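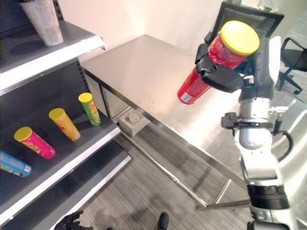 How many demos for one shelf pick task?

Doing canister restocking, teleop. Have 70 episodes so far, policy grabs the can ok but then freezes with it in the gripper. Do I just record more or is somthing wrong with how I'm doing it? Started in February, running out of patience.
Orsolya Orbán

2 answers

More data. We had over 1007 before ours was any good.

Tímea Lengyel
Check your pauses first. If you stop to think after the grasp, it learns to stop too. Trim those, retrain on the same 70. Then swap the can colors and tilt between takes, maybe 15 new ones per color. Also toss any episode where you regrasped, I had 9 of those and they hurt alot.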